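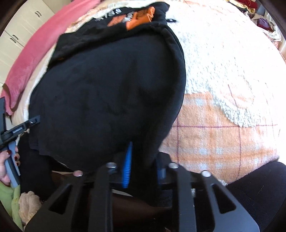
Black garment beside the fleece blanket, hand-held grippers at the near side of the bed.

Print this page
E-mail this page

MINUTES OF THE WORKSHOP MEETING
Skulen Shared Workshop, Wednesday, 7:00 p.m.

1. Minutes of the previous meeting
Approved with one correction. The budget line for fasteners should read $85.

2. Gendo folding build
The group received the report on the Gendo build. Work on clothing continues at a member's home, using hand-held grippers on a bed. Dark garments on pale bedding remain the preferred arrangement. The log now stands at 198 entries – 5 of these lack a garment type and are to be completed before the next meeting.

It was noted that heavy fabric with a printed front is harder to grasp near the print than at the hem. Members asked that both grasps be recorded separately in the log. Agreed.

3. Finger pads
The ridged blue pads were discussed. A smoother pad was proposed for fleece and other shaggy fabrics, as the ridges may catch in the pile. It was resolved to print 2 sets of the smoother pad and compare them with the present design. The Weerakoon drawing will be used without changes to the mounting holes.

4. Arm mount
The Drendon mount is delayed until December. The motion to purchase a ready-made bracket in the meantime did not carry. Members may continue to use the bench clamp – bookings are to be entered on the wall sheet.

5. Other business
The soldering station is to be switched off at the wall after use. The request for a second filament cabinet was held over.

The meeting closed at 8:25 p.m.

Print | E-mail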